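# Release Notes

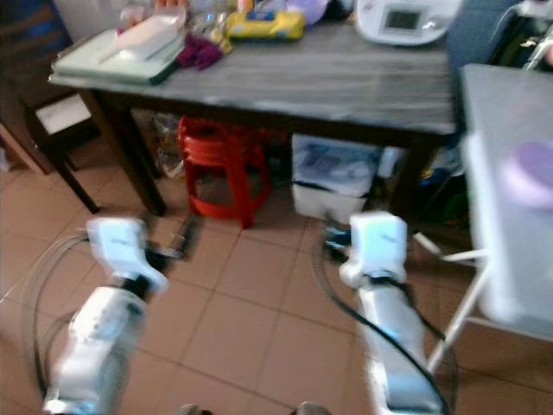

*Two white arms, one gray-topped table.*

The new version of the piping plug-in arrived in February, and with it a feature called Clash Forgiveness.

I work at Selgate, on the hospital job. Our model had 181 clashes between the ductwork and the structure, and I had been told to get them down before the 4 p.m. call with the architects. So I clicked it.

The counter went to zero. A small green box said: *All parties have been reconciled.*

I opened the third floor. Nothing had moved. A 300 mm duct still went straight through a concrete beam, as it had since Christmas, but there was a note pinned to it now. "The beam understands," it said.

I called support at Zokar. The woman there asked whether I had accepted the duct's apology or only viewed it.

"Viewed," I said.

"You'll want to accept it before you export."

On the call, the architects shared their screen and scrolled through all 600 sheets. They were very quiet. Then the senior one cleared his throat and said he was sorry about the ceiling heights – he'd known since the Trernumia project that he did this to people.

I said the ducts were sorry too.

We agreed to move the beam. The structural engineers hadn't installed the update yet, and they took it badly.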